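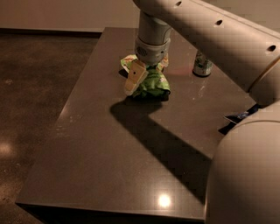
A crumpled green bag and a drink can at one of the dark tables in the Brelier building, Grallwood.

GRALLWOOD: People who eat in the shared lounge on the ground floor of the Brelier building will have to clear their own snack bags and drink cans from the tables starting in May, under new rules posted this week by the building's management.

The notice went up beside the lounge door and in both elevators. It says the evening cleaning crew will keep wiping the tables and mopping the floor but will stop picking up food packaging left on them. Wrappers, bags, cans, cups and paper plates are all covered. Anything still on a table when the lounge closes at 8 p.m. will be thrown out the next morning, and the office it came from, if that can be worked out, will get a written reminder.

The lounge has 12 tables and is open to everyone who works in the building, which stands on the corner of Cáceres Street and the old rail yard road. It has no kitchen. There is a sink, a microwave and a row of vending machines along the back hallway, and most of what gets eaten there comes out of those machines or from the convenience store across the street.

According to the notice, the change follows several months of complaints. Some came from workers who arrived for an early breakfast and found the previous afternoon's chip bags and soda cans still out. Others came from Dondura, the company that cleans the building, which told management its evening crew was spending too much of its shift on the lounge and falling behind on the stairwells and restrooms.

"The crew is there to clean surfaces," the notice reads. "They cannot clean a surface that is covered in packaging, and they should not have to guess whether a half-full bag is trash or someone's snack for later."

That last point has been a sore one. Management said it had received angry messages from people whose food was thrown away while they were in a meeting, and equally angry ones from people who wanted the same table and found it taken up by a bag of chips with no owner in sight. Until now the crew had been told to leave anything that looked unfinished. In practice that meant a bag could stay on a table all day, and sometimes overnight.

Bags and cans left in the open will no longer be treated as holding a seat. Anyone who steps away for longer than it takes to use the microwave is asked to take their food along or put it on the shelf by the sink, which will be relabeled for the purpose. Items on the shelf will be left alone until closing.

The rules also deal with how packaging is sorted. Under the current setup the lounge has one large bin for everything, and cans have been going into the trash along with the rest. Management will replace it with 2 new bins, one for trash and one for cans and bottles. Both will stand by the door, where people pass them on the way out.

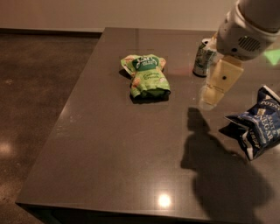
Snack bags go in the trash bin. The notice spells this out in capital letters, apparently in answer to a question that has come up before. Most chip and snack bags are made of thin layers pressed together, often with a shiny coating on the inside, and the hauler that serves Cáceres Street does not take them with other recycling. A bag stuffed inside a can, or a can wrapped up in a bag, counts as trash too and can lead to a whole load being turned away.

Cans should be poured out in the sink and then put in the recycling bin. They do not need to be rinsed or crushed. Tabs can stay on. Plastic bottles are treated the same way, with the caps screwed back on.

Bags with food still in them may be closed and taken back to the office or placed on the shelf. The building has asked people not to put open bags into the drawers under the microwave, where crumbs have drawn ants two summers in a row. A box of clips bought for the purpose last year has mostly disappeared, and the notice says it will not be replaced.

The tabletops themselves take up a full paragraph. They are dark and have a glossy finish, and they show nearly every mark. Salt, seasoning dust and rings from cold drinks are easy to see when the afternoon sun comes in from the street side, and so are the streaks left when someone wipes up a spill with a dry napkin. Dondura has recommended a damp cloth followed by a dry one. A stack of washable cloths will be kept beside the sink, with a small hamper underneath for the used ones.

People are asked not to use the spray bottles they bring from their own offices. One product used last winter left a cloudy patch on a table near the windows that the crew has not been able to get off, and the table has since been turned around so that the patch is on the wall side.

Reaction among the tenants has been mixed. The Brelier building houses a dozen or so small offices, among them a payroll service, a dental billing company and a travel agency, and their work hours differ widely. Staff at the payroll service start early and tend to be the ones who walk in on the leftovers. Several workers there said they had been clearing other people's bags for years and were glad to see it in writing.

Others found the reminder letters heavy-handed. A worker at one of the upstairs offices said that a bag of chips has no name on it, and that she did not see how anyone would decide whose it was. Another pointed out that the offices closest to the lounge would be blamed first, whether or not they had anything to do with it.

Management said the letters would carry no penalty and that it had no plans to charge tenants for extra cleaning. It did leave open the possibility of shorter hours. If the tables are still being left covered by the end of the summer, the lounge could close at 6 p.m., when the last of the daytime offices empty out. That would be a blow to the people on the late shift at the billing company, who take their meal break at 7.

The vending machines are part of the discussion as well. Chips and other salty snacks sell best, followed by canned drinks, and the machines are refilled twice a week. On a busy day they sell 100 items, according to the notice, nearly all of them in a bag or a can. Some tenants had asked for the machines to be moved upstairs so that people would eat at their desks. Management turned that down, saying the hallway upstairs is too narrow and that the wiring would have to be redone.

A second request, for small countertop bins on each table, was also turned down. Dondura had tried them in another building and found that they filled up by midmorning and had to be emptied one by one. They also took up space on the tables, which was what people were complaining about in the first place.

There is one exception to the new rules. Groups that book the lounge for a lunch or an after-work gathering may leave food and drinks out for as long as the booking lasts, and for 2 hours afterward if they put a sign on the table. The person who made the booking is responsible for the cleanup. Extra trash bags can be picked up from the front desk before it closes at 5 p.m.
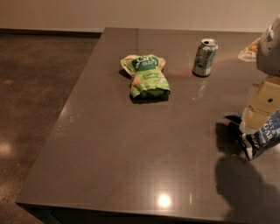 What to do with what

Snack and chip bags, empty: trash bin by the door. Fold or crumple them so they take up less room.

Snack and chip bags with food left: close them and take them with you, or put them on the shelf by the sink until closing.

Drink cans: pour out what is left in the sink, then use the recycling bin.

Plastic bottles: same as cans, with the cap on.

Paper cups and plates: trash bin. The hauler does not accept them if they have had food or drink on them.

Napkins and paper towels: trash bin.

Crumbs and spills: wipe with a damp cloth, then a dry one. Used cloths go in the hamper under the sink.

Other changes in the lounge

The microwave will be moved to the far end of the counter to make room for the shelf. The two tables closest to it will shift toward the windows so that people waiting do not stand over those who are eating. Chairs should be pushed in at the end of a meal, as the crew mops under the tables every evening.

The lost-and-found basket, which had been filling up with lids and water bottles, will go back to the front desk. Food containers found in the lounge will be held there until the end of the week and then thrown out.

The new bins are due to arrive before the rules take effect. Until then the single bin will stay where it is, and cans may be left in the cardboard box next to the vending machines. The lounge will be closed from 7 to 9 a.m. on the morning the furniture is moved, and the date will be posted on the door. Tenants with questions or comments can leave them in writing at the front desk on the Cáceres Street side.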